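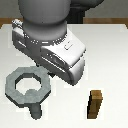
Simulator render: Leonie Tamihana / Pridov list archive

Pridov-users mailing list archive
4 min read

Subject: Re: how many demos before I give up on the nut task?
From: Leonie Tamihana
Date: 3/10/22

Pretorius wrote:

> I have 409 demonstrations of the nut-on-peg task, all recorded by me with
> the keyboard. The policy goes to the nut, hovers over it like somebody
> choosing a melon, and then closes the gripper on air. Before I record
> another few hundred, is there a number where this starts working? And is
> it worth paying for one of those 3D mice, or am I the problem?
>
> Also, do people throw out the ugly demos? Mine are mostly ugly.

Hi Pretorius,

You're probably the problem, but so was I, so welcome.

I went through this in September with the same task. The render at the top is from one of my episodes, right in the hover stage you describe: jaws empty over the table, nut on one side, peg on the other, everything still possible. My first policy could have lived its whole life there.

My guess is that your demos have a lot of hovering in them. With the keyboard you tap, look, tap, think about lunch, tap again. Every one of those pauses gets saved as a perfectly good action that says "do nothing here." Do that a few hundred times and the network learns to do nothing with great confidence. Plot the size of the actions over time for any ten of your episodes and see how much of it is flat. Mine looked like the heart monitor of a very calm person.

What I did, in order:

1. Dropped the zero-action steps when I wasn't holding the nut. Keep a few just before the gripper closes or it gets jumpy. I kept 4 and never tested any other number, so don't quote me.

2. Stopped grabbing the nut wherever I felt like it. Half my demos took it by the handle and half by the ring, depending on which was nearer. The plain regression policy took the average of the two and aimed for a spot between them, which explained a lot of the air. I now go for the handle every time, even when it means swinging the wrist most of the way around. If you'd like to keep both styles, use something that can cope with two answers (the mixture head in the Emier branch does okay).

3. Moved the start positions around more. The reset script scatters the nut a little, but I'd been hitting reset again whenever I got one I didn't like. Please don't do this. I had hardly any episodes with the handle pointing at the camera, and you can imagine which ones the policy failed on.

4. Recorded recoveries. Miss the grasp on purpose, back up, go again. It feels stupid and your wrist will hate you, but without these the thing has no idea what life is like one inch off the path.

After that I had 551 demos, including the old ones that survived step 2, and it began putting the nut over the peg often enough that I quit watching every rollout. I don't believe in a magic number though. I trained on a random half of the cleaned set for fun and it still beat everything I'd recorded before the cleanup. I'd fix the ones you have before making more.

On ugly demos: depends on the ugly. Slow and wobbly but gets there – keep. Wandered off toward the back wall while you answered the door – cut. Dropped the nut, picked it up, finished – keep, that's gold. Success only because the nut bounced off the peg and landed on it – I had one, I was very proud, and I deleted it. Well, I moved it to another folder.

On the mouse: yes, if you can borrow one first. Rotation was the painful part for me and that's where it helped. I still managed 9 unusable episodes in a row on the first evening because I had two axes swapped and blamed the physics engine. Check the axes before you post to this list about the physics engine. The thread is still in the archive if anyone wants a laugh.

One last thing, check that your gripper action is saved at the same step as the arm action. The old Zukbridge recorder wrote it one step late – very hard to see in playback, very easy for a policy to learn. If you're on that version, shift the column and retrain before touching anything else I said. It may be your whole bug, in which case ignore the lecture.

If you put a dozen of your episodes somewhere I can download them, I'll have a look this week. Include some ugly ones. I can send you my filter script too, but it has no comments and one variable is called "thing2."

Leonie

> PS is there a trick to lining the hole up with the peg? I keep landing
> on the edge of it.

Forgot this bit. Stop well above the peg, get the rotation right up there, then come straight down and don't fiddle. If it's wrong, go back up. The policy copies fiddling extremely well.

2 replies | 0 shares

Pridov-users list archive | Contact the list owner | Back to top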